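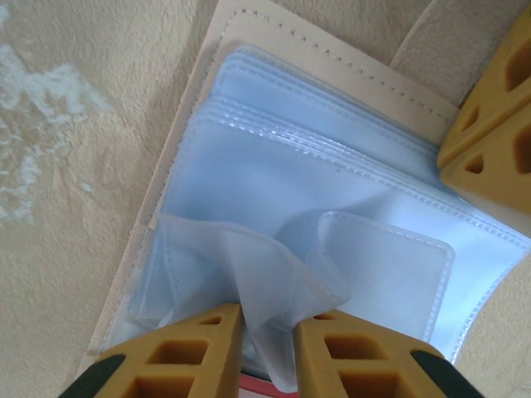

Yellow gripper fingers pinch a clear plastic sleeve.

Anyone who has fumbled a card out of a tight plastic sleeve will feel for the folks at Biranton, who have spent a good part of the spring deciding how many grippers to buy for just that sort of fiddly work. The answer, settled in June, is 14, with spare fingers budgeted at up to $1,742 for the first year.
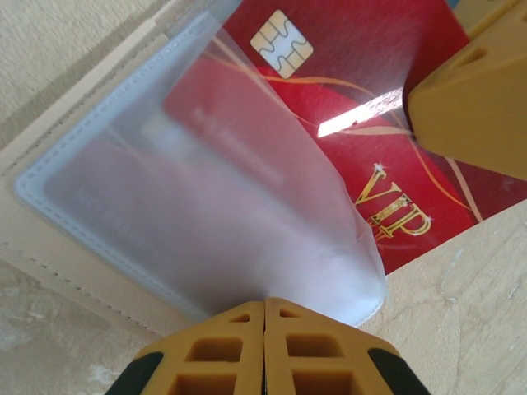
A red VIP card at the sleeve, with a second card dimly visible inside.

Amândio Magalhães, who looks after equipment planning, would have liked a few more (he says so cheerfully, and often), but the bench space at Griven only stretches so far, and the wiring has to be paid for too.

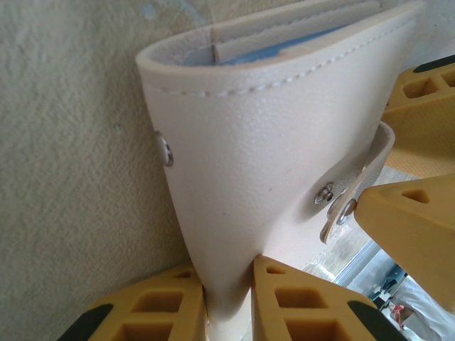

The cream wallet, held upright by the grippers.

Wallets and card holders come first on the work list, and a second order, penciled in under the name Parneo, will be priced once the Griven benches are up and running.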